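Questions we get asked most about Gruvov, the student robot arm club. If yours isn't covered, come and ask - we love talking about this stuff!

## Do I need to know how to code?

No. Plenty of members start by setting out objects and watching how the grippers meet them. You'll pick up the coding as you go, and the first working grasp you write yourself is a brilliant feeling.

## What do the arms pick up?

Everyday things, mostly. Watches are a favourite, as the case gives the pads a small, hard edge to hold.

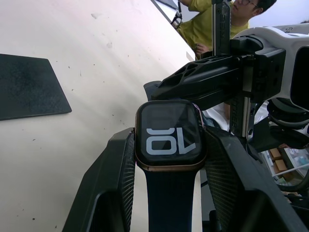 *A smartwatch between the finger pads, with part of a second arm behind.*

## What is the Flikell task?

It's our two-arm challenge, and the bit everyone gets hooked on. Both arms have to share one space without bumping each other (harder than it sounds!). Each team gets 3 tries, and a clean run scores 100.
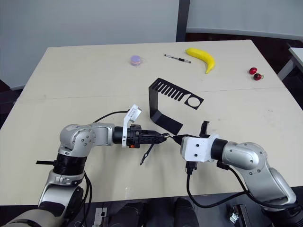
*Two grippers almost tip to tip, in front of the bent metal bracket.*

## Why use a bracket?

Thin bent metal is awkward in all the best ways. You have to choose where to grip it and which way to come in, and the wrist view helps a lot with that.
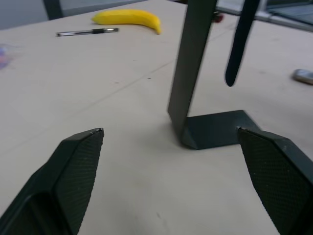
*Wrist view: fingers open, bracket foot by the right-hand tip, banana and pen further back.*

## When and where do you meet?

Room 151, from 4.30 pm. New members can join at any point up to June.

## Can I bring my own object?

Yes please! Keep it small and put your name on it.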